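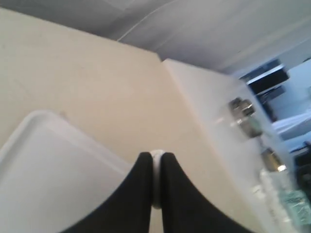

Search our shop... Search

About Kanilberg

3 min read

Hi, and thanks for clicking over to the page I've rewritten more times than any other on this site! I run Kanilberg, a very small shop in Lendby that sells skewers, little serving trays and the odds and ends that go with them. If you've ever hosted a party where everything came on a stick, we're probably your kind of people.

I started with skewers because I was cranky about skewers. I'd bought a set for a cookout one May and half of them bent on the first pepper (the other half had points so dull I was basically mashing the food on). So I ordered a few samples, then a few more, and by the end of that summer I had a drawer full of them and strong feelings about all of it. My first real order was 600 skewers. I opened the boxes on my living room floor, went through every one, and kept 587. The rest are holding up my tomatoes. 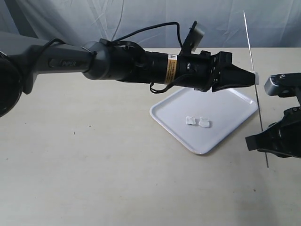 Nautiyal
Founder and chief skewer fusser, Kanilberg

Most of what I do all day happens at a table. I like a plain, light-colored top, a white tray, and a couple of small pieces to thread. The tray matters more than you'd think! I want a raised rim so that nothing rolls off onto the floor, and rounded corners so I can wipe it out in one go. I tried fancy trays with dividers for a while and hated them. You end up chasing little bits around in the compartments with your fingernail.

When I'm trying out a new skewer I start with small, lumpy things, the kind that never want to sit straight. Anybody can thread a nice even cube. Give me something lopsided and I'll know pretty quickly whether I like the point. I also care a lot about how a skewer lies down when you set it across a tray, whether it stays put or goes wandering off toward your elbow.

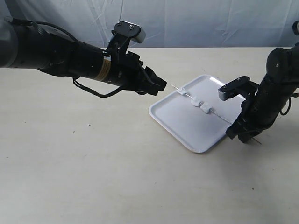

Skewer and tray on the tabletop.

Our best seller is the Prerkuvix set, a name I made up at the kitchen counter at 2 in the morning and now can't change, as it's printed on the boxes. It comes with 10 skewers and one tray, and I pack every set myself. On a good Saturday I can get up to 60 of them out the door, if the tape gun behaves.

We don't have a showroom, but if you're in Lendby and you've ordered online, you're welcome to pick up at the side door (it sticks, give it a shove). Returns are easy: send it back, tell me what bugged you about it, and I'll refund you. I do read those notes, and two of them are why the skewers now come in a sleeve.

Questions about sizes, or a big order for a wedding? Write to me through the contact page and I'll get back to you, usually the same evening once the packing's done.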